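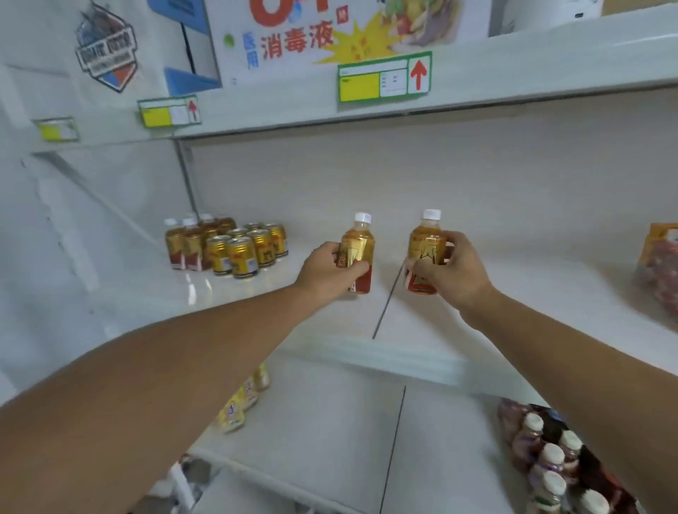 Tea at the shelf, one bottle per hand.

Puck, Stamper, Biscuit: A Morning at the Marwat Pressing Plant

April 16, 2025
By Noboru Ikeda

The Marwat plant sits at the far end of an industrial road in Groton, between a boat upholsterer and a place that sells used restaurant equipment. There is no sign on the road side. There's a sign on the other side, facing the trees, and I assume the deer are very well informed.

I had come for the open day, along with 27 other people who think that a good way to spend a morning is to watch plastic get flattened. I can report that it is. I'd been writing about jazz records for a long time without ever seeing one get made, a bit like reviewing restaurants by reading the menu through the window, and when the label Sidance mentioned that the new album by the trio Wetino would be on the presses that same morning, I ran out of excuses.

Marwat opened in 2000, when the rest of the music business was busy getting rid of exactly this sort of machinery. The founders bought their first two presses from a plant that was closing and was, we were told, grateful to have them taken off the floor. For years the work was mostly dance twelve-inches and polka reissues. Then vinyl came back, and people started describing the company as visionary. The staff still seem a little embarrassed by this.

We started in the plating room, which smells like a swimming pool that went to art school. The lacquer arrives from the cutting engineer with the music already in it, gets a thin coat of silver and then a thick one of nickel, and the nickel is peeled away to make a negative, ridges where the grooves should be. From there you go through what the trade calls fathers, mothers and stampers. Our guide, a patient woman with earplugs on a string, explained the family tree twice. Someone asked whether there were aunts. She'd heard that one.

What surprised me was how much of the job is looking. A man at a bench under a bright lamp was tilting a mother back and forth, studying the grooves through a microscope, and when he found a tick he went after it with a tool about the size of a sewing needle. He told us that piano records are the worst. Drums will hide almost anything, and a saxophone player brings his own noise to the party, but a single held piano note with a lot of air around it will show up every speck of dust in Connecticut. Wetino is a piano trio, and their new album has a great many held notes. He said this without bitterness, mostly.

Then the pressing floor, where conversation ends. The vinyl comes in as little pellets, like something you'd feed to an expensive fish. They go into a hopper, get squeezed out hot as a thick lump called a puck (or a biscuit, depending on who trained you), the paper labels go on top and bottom, and the press closes at 300 degrees Fahrenheit. Half a minute later a record slides out with a ragged skirt of extra plastic all the way around it, and a blade trims that off. The skirt goes in a bin. I was allowed to take a piece home. It is on my desk as I write, and my family has asked about it more than once.

The labels, by the way, have to be baked dry in an oven before they go anywhere near the press, or they blister. I have spent years complaining about record labels and it had never crossed my mind to put one in an oven.
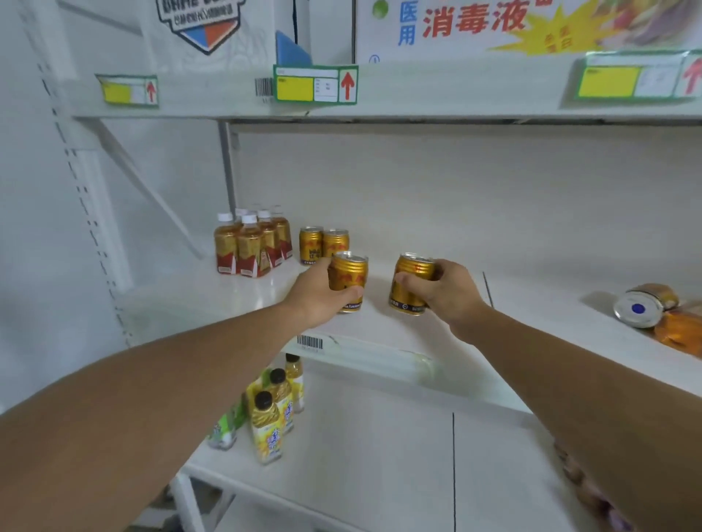

Gold cans, and a hand on each of two.

The high point, at least for me, was the listening room. Calling it a room is generous. It's a closet with a door that shuts properly, a very good turntable, two chairs and a lamp. Somebody sits in there all day and plays samples pulled from the run, start to finish, with a notepad. That's the job. I said it sounded like heaven, and the listener, a young man in a cardigan, gave me the look that dentists must give people who say they love candy. He had been listening to side B of the Wetino album since the shift began. He liked it fine the first time. By now he had strong views on the bass player's breathing.

He let four of us squeeze in and hear the opening of side B on a copy that was still faintly warm. I don't want to get mystical about this. It was a record on a turntable, and somebody's elbow was in my ribs. But the first tune begins with brushes and nothing else for quite a while, and then the piano comes in low, two notes, and waits, and in that closet you could hear the pedal come up. I've listened to the download since, in a comfortable chair with all my ribs to myself, and it isn't the same. I'd like to blame the format. I suspect the elbow.

Sidance had sent its whole staff to the open day, both of them, and over coffee they were frank about the numbers. The trio's first album sold 437 copies on vinyl, which in this corner of the music counts as a reason to make another. The plant would happily press 2000 of the new one, with a price break to match. The label will be ordering fewer than that. They have a garage, they know how big the garage is, and the first album is still in part of it.

A few practical notes if you are thinking of going. The next open day is in October, and you sign up by email, early. Wear closed shoes; one man in sandals was sent to look at the sleeve warehouse by himself and seemed happy enough there. Take the earplugs when they're offered. The coffee is what you would expect from people whose main interest in hot liquids is industrial. There's a small shop at the end with overruns and slightly off-center copies at low prices, and I came away with a polka reissue that wobbles a quarter tone either side of the truth. It is the most adventurous thing I've bought all year.

I drove home with the Wetino test copy on the passenger seat, held in place by the belt. The full review will run when the album is out. I've played side A four times and have started to notice the breathing.

Contact the editors | Copyright 2025, all rights reserved | Back to top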